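# Denport Harmony Headset Kit

**$865 including GST.** In stock. Ships from our Trirnden workshop, usually by the next business day.

A wireless headset microphone kit for vocal groups: pop covers acts, tribute bands, cast parties that got out of hand, and the four women down the road who have been one good gig away from quitting their jobs for several years now.

Handheld mics are lovely until somebody adds choreography. From then on you have a hand you can't use, a spin that ends with a mic in a bandmate's ear, and a big key change sung mostly into a collarbone. The Harmony keeps the microphone at the corner of the mouth and leaves both arms free for pointing at the balcony.

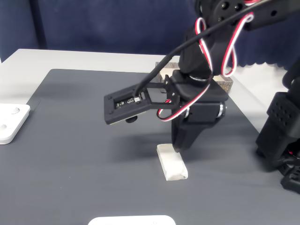 We built it for groups of four because that's what most of our customers are, or what they are once the fifth member has gone solo. Each singer gets a headset and a beltpack on a separate channel, and all four channels come back to one receiver with its own outputs. Your sound person can turn down whoever needs turning down without the others finding out.

## What's in the kit

- Four headset microphones with bendable booms
- Four beltpacks with clips
- One four-channel receiver and power supply
- Foam windshields, plus spares, as they vanish
- Coloured bands for telling the headsets apart
- Padded carry bag (939 g empty, if you're counting for a flight)

Batteries are AA and you'll need to buy your own. A set lasts up to 8 hours, or one wedding reception with speeches.

## How it sounds

Headset mics have a reputation for making everybody sound as if they're taking your call in the order it was received. Ours is fuller than that through the low mids, which helps the lower harmony parts, and we've left the top end fairly plain. If you want sparkle, add it at the desk. It's much easier to put in than to take out.

The pickup pattern is tight enough to ignore most of what comes out of the floor wedges, but please don't stand on them and lean. No microphone is going to forgive that.
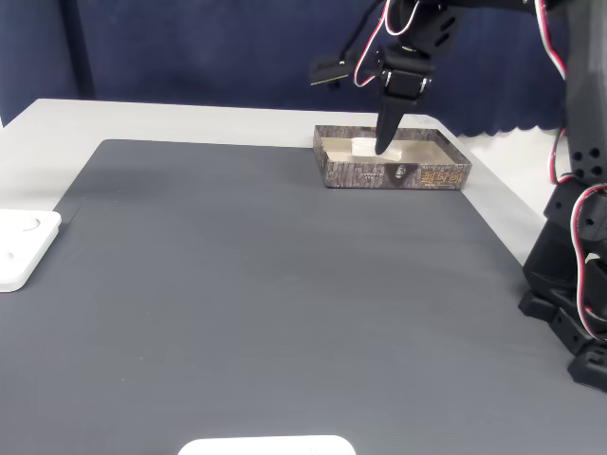 Range is 30 metres with a clear line to the receiver. Walking out into the crowd for the ballad is fine. Walking out through the crowd, past the bar and into the car park is fine too, though the audience will miss the second verse.

Bevan Whitcombe runs sound for a nineties tribute show and used an early set through a full regional tour. His report, in its entirety: "Worked. Lost a windshield in a pie." We've since made the windshields a tighter fit. The pie we can't help with.

## Fitting and sweat

The band sits behind the head and hooks over both ears, so it stays out of the way of hats, wigs and quick changes. Bend the boom until the capsule is near the corner of your mouth, about a finger's width from your cheek. Directly in front of the lips, every P will be a small explosion.

Run the cable down the back of the costume before anything gets zipped up. Put a bit of skin tape on the neck if your routine involves rolling on the floor, and have a think about whether your routine needs to involve rolling on the floor.

Wipe everything down after the show. The capsule has a sweat collar, but make-up gets into places that sweat doesn't, and glitter is permanent.

## Before you order 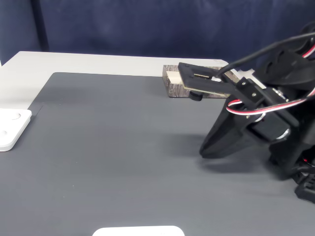

**Can we use two kits together for a bigger group?**

Two kits will run side by side as long as each receiver is set to a different channel bank. The switch is on the back panel. For more than two kits, get in touch first and we'll work out the frequencies for your area.

**Will it work with our old mixer?**

Any mixer with four spare XLR or line inputs will do. There's also a combined output, if all you have is one input and a sense of optimism.

**Can we mime with it?**

The mute button is on the top edge of each beltpack. What you do with it is between you and your fans.

## Accessories

The **Trurndale belt** is a soft elastic pouch that goes under a costume with no waistband to clip to. One size, washable, sold singly. The **Ní Mhurchú clip** holds the cable flat between the shoulder blades and is named after the customer who sent us a drawing of it, with quite a stern letter.
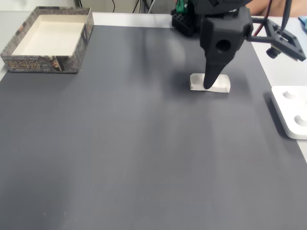

*Photo: Philomena Tierney*

## Warranty and returns

Electronics are covered for two years and booms for one. Foam is not covered at all. If the kit doesn't suit, send it back within a month with everything in the bag and we'll refund the purchase price, less postage. This is on top of your rights under consumer law.

Repairs go to Taras Marchuk, who would like a note in the parcel saying which headset is faulty and what it does. "Broken" is a start. "Crackles when Mirta turns left" got Mirta Navarrete's back to her within the week.

Need it for a date? Put the date in the order comments and we'll tell you plainly if we can't make it. April is our busiest month, so allow a bit longer then.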